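Ticket 57: Calo stops and waits during carrot task, shift staff standing by
Site: Grodenby, staff kitchen
Opened by: Notburga Holzer, kitchen lead
Category: Robot / workflow (there was no category for "people")
Priority: Medium, raised from Low by opener, lowered by support, raised again by opener
Status: Open

Description of problem

Since the June update Calo stops partway through the air fryer job and asks for a human to confirm. The message on the tablet says OPERATOR ATTENTION REQUESTED. It doesn't say which operator or what kind of attention. Whoever is closest puts down what they're doing, dries their hands, walks over, looks at the fryer, looks at the robot and presses Confirm. Then Calo carries on as if we had contributed something.

During the lunch prep I counted 9 of these. Before Calo came I loaded the fryer myself and was asked to confirm it 0 times.

I would like to know what we are confirming.

N. Holzer

Reply from Pirnetti support

Thank you for contacting Pirnetti. Please restart the unit and check that the work surface is clear of clutter. If the issue persists, please attach the log.

Reply from N. Holzer

Restarted. Surface is clear, apart from the food, the plate and the fryer, which I understood to be the point. Issue persists. Log attached. It is long and most of it is the word "nominal."

Reply from Pirnetti support

Thank you for the log. We can see that the stops happen at two steps: before the right hand closes on the drawer handle, and before the left hand lets go of the item. Both checks were added in the update. When the grip confidence is under the limit, Calo will hold position and ask. This is expected behavior.

Could you tell us whether the stops are affecting service?

Reply from N. Holzer

Yes. I'll try to be fair about it, because I was on the panel that picked the thing.

What we were told: Calo takes over the fryer station and the person who used to stand there is free for other work. What happened: the person who used to stand there is free for other work within shouting distance of the tablet. I have started writing the rota with a column called "near Calo." Two of my cooks have asked to be taken out of it. One has asked to be put in it permanently, as he has noticed you can't be sent to the walk-in if you might be needed to press Confirm.

There are good parts. The burns book has been dull. People with bad wrists don't have to do the drawer all morning. And the new starters, who are scared of everything else in the kitchen, aren't scared of the robot at all and talk to it. I'd just like the job to be one thing or the other. Watching a machine think about a carrot is surprisingly tiring, and it doesn't appear in anyone's job description. I checked.

Troubleshooting log (kept by N. Holzer at support's request)

Step 1. Cleaned the fryer handle. Stops continue. Handle very clean.

Step 2. Moved the plate closer to the front of the counter. Fewer stops on the left hand, no change on the right.

Step 3. Changed the size of the carrots, on support's advice. Bought trimmed ones. The supplier charges more for these, so the robot now has a preference and I have an invoice.

Step 4. Turned off the overhead strip light in case of glare. Calo fine. Cooks unable to see. Turned it back on.

Step 5. Put a person at the station for the whole prep with instructions to press Confirm immediately. Output back to normal. I pointed out to support that this is what we had before, plus a robot.

Reply from Pirnetti support

Hello Notburga, your ticket has been passed to me in the task team, and I'm sorry about step 5. I've been running the carrot job in Politis, our simulator, with the same rules as your site, so that you don't have to keep experimenting during lunch. The room and counter in Politis are our stock ones, so please don't go looking for your own shelves.

Politis renders, carrot and air fryer job: 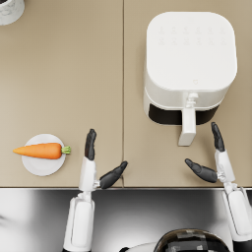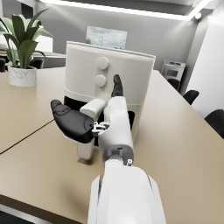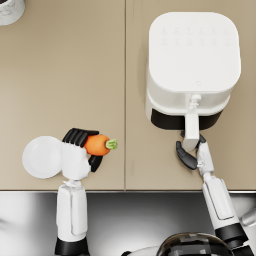 The handle check is too strict. It was tuned on a bench fryer with a fatter handle, and on yours the score lands just under the limit nearly every time. I can give you a site setting that loosens it. The release check on the left hand I'd prefer to leave alone until we have more runs.

I can also route the requests to a named person per shift, or collect them so that they show up together. At present they go to everyone, and the log suggests that in practice this means 2 people arrive and discuss it.

Reply from N. Holzer

It is usually the same two.

Please send the handle setting. Named person: yes, but let me choose how it's shown. If a name flashes up over the counter, that person will be called "operator" for the rest of their working life. Initials will do.

Also, could somebody come and sit with us for one prep before the next update? Nothing formal. The cooks have opinions about where the tablet should hang, and they have given them all to me.

Update from Pirnetti support

Site setting sent. Visit requested with the field team. Please note the tablet bracket is a separate ticket.

Log, continued

Step 6. Setting applied before prep. Handle stops down from 6 to 2. Release stops same as before. Tablet rehung by us with our own screws, at a height agreed by everyone except the tallest cook.

Ticket to stay open until the visit. Bracket ticket opened as requested, category Robot / workflow.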